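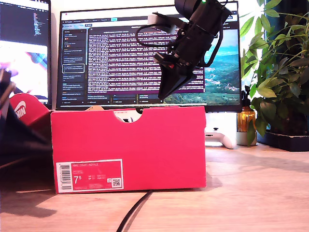

Shoebox on the desk.

Jalness Footwear Co-operative
Stock and Returns Subgroup – Minutes, 14/03/2024

Present: Tia Marsden (chair), Yamila Villalba, Renata Garrido, Védís Lauritsen (minutes)
Apologies: Constanza Rivadeneira

1. Previous minutes
Accepted with one correction: item 4 should read Maldonado store, not Tredent.

2. Returns
Renata tabled the figures for the quarter. 1636 pairs sold, 94 returned. Sizing remains the most common reason given. Yamila asked that half sizes be recorded in their own column. Agreed.

3. Stocktake
Tredent holds 454 pairs, Maldonado 316. The Tredent figure includes children's sandals already marked down. Renata to reissue the sheet with these listed separately.

4. Carton labels
Labels from Plonik are peeling in the back store. Tia has asked for a sample with stronger glue – no reply to date. Colour coding by season to continue until the current rolls are used up.

5. Shelving
Quote for the Maldonado store received. Held over until Constanza is present.

6. Other business
Védís noted that the delivery roster has not been updated for May. Yamila to circulate a draft.

Actions: RG – stock sheet. TM – Plonik. YV – returns column, roster.

Next meeting to be set by email. Meeting closed.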